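Does a Tidy Desk Help You Study? Dunmore Project Report
Sosina Zeleke and Ifeanyi Ekwueme
February 2020

Why we picked this

We were handed a leaflet from Fandley, who sell storage, saying that a clear desk "frees the mind". It gave no source. Our tutor, Sandra Pickering, suggested we test the claim before repeating it, so we did, in the small way that two students can.

What we did

We asked 24 students on our corridor to work through a reading task twice, once at their desk as they normally keep it and once after putting everything they did not need into a box with a lid. Each reading was 695 words long and was followed by a short written summary. They had 30 minutes for each. Ifeanyi marked the summaries without knowing which desk they came from, although a few people mentioned the box in their writing, which rather spoiled that.

We let people decide for themselves what counted as "needed". Looking back, this was a mistake. Jordan Bloxham kept a lamp and a cup and put away his pens, then had to open the box again to start writing. Someone else boxed up the reading.
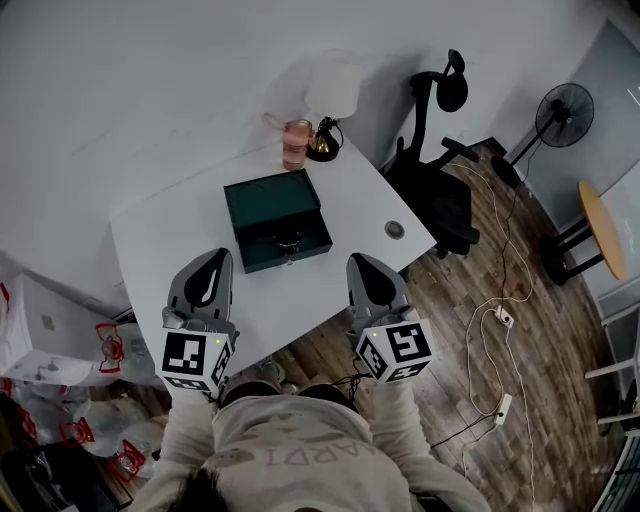 The bigger problem was that we had only thought about the top of the desk. Power strips and cables on the floor stayed where they were in both rounds, and a metal box with the lid up takes as much room as the things that went into it. Sosina thinks a fair test would clear the floor as well. Ifeanyi thinks that by then you are testing a different room.

What we found

The summaries were slightly better in the second round. We do not believe this shows much. Everyone did the tidy desk second, so they had already practised the task, and we should have had half of them start with it. We only noticed when we were typing up the marks.

Most people said they liked the clear desk more. Liking it is easy to measure and tells you very little about reading.

What we would change

Swap the order for half the group, give everyone the same list of things to put away, and use a longer text, perhaps 3000 words, since losing your place may matter more when the reading drags on. We would also go back in June to see whether anybody had kept their desk clear. Our guess is that few will have done.

Until then we would not buy a box on the strength of the leaflet.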